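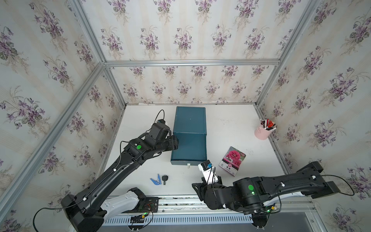
October, started a little after 9

Desk items, second pass. Table wiped down with the damp cloth, then the dry one. Wallpaper on the back and sides is still the violet stripe. Natalia wants to keep it up until the end of the month so that everything from this run has the same background, and I have no objection. One seam is lifting a bit at the top, so I pressed it back with the glue stick. If it comes up again, use the double-sided tape in the second drawer and not the clear tape, which shines.

Items for today: teal box, pink pen holder with pens and markers, flower seed packet, blue clip, key with the black head. The plan on the sheet was to treat these as the contents of an ordinary desk that has to be put in order – box toward the back, pens to the right, small things gathered where you can find them. Alvar wrote the sheet and left the exact positions open.

Notes on the items

Teal box. Stands upright without help. Weighed it on the kitchen scale, 78 grams empty. On the first pass we had it lying down and it took up far too much of the table, so upright from now on. Keep it near the back center. I tried it further left for a while and went back.

Pen holder. Stays on the right. Manikandan asked whether we should thin out the pens. I tipped them all out on the side bench and tested each one on scrap paper. Three were dry and went in the bin. The rest went back in, including the ones with red and black caps, which all write. The holder gets top-heavy when the tall markers lean the same way, so I turned a couple of them around. Better.

Seed packet. Pink-red flower on the front, pink band. Signe brought it in from home and would like it back before spring, seeds included. It is so light that the draft from the door moves it. Shut the door before laying it down. I did not want to tape it or put a weight inside, as that changes how it lies. The corners are starting to soften from handling. We should have a second packet ready, and Signe says the garden shelf at Brekke has them.

Clip. The blue one with the metal spring. The spring is stiff and the clip closes fully. We had talked about clipping the seed packet to something so it would not wander, but the clip leaves a dent in the paper, so leave them apart.

Key. Goes beside the clip, lower left of center. It doesn't open anything in this building as far as Holger and I can tell. We tried the side door, the cabinet and the old padlock. I would still like it kept in the tray at night, in case it belongs to somebody.

Arrangements

Did 13 arrangements before lunch. The first few had the small things spread out too evenly, which looks like a shop display. After that I put clip and key down together in one move and left them how they fell, and the table looked more like a real desk. Packet in front of the pen holder and to the left of it worked best. Closer than a hand's width and the packet gets knocked when the holder is lifted.

Stopped about 42 minutes for lunch and the delivery from Flekness. They sent the wrong size trays again. Holger is writing to them.

Afternoon, 7 more with the same items. No changes to the list. The light from the window moved across the floor but did not reach the table.

To do

– Sweep the tabletop for paper bits before each new arrangement, including along the back rail, where they collect.
– Second seed packet (ask Signe which kind).
– Replace the three pens, any color. Stock cupboard has a box of Wondero markers already open.
– Ask Alvar whether the box should be closed with tape for the next round. I left it without.
– Label the tray for this set "desk, violet wall" so it doesn't get mixed with the kitchen things.

Put everything back in the tray at ten to four. Key is in the small bag with the clip.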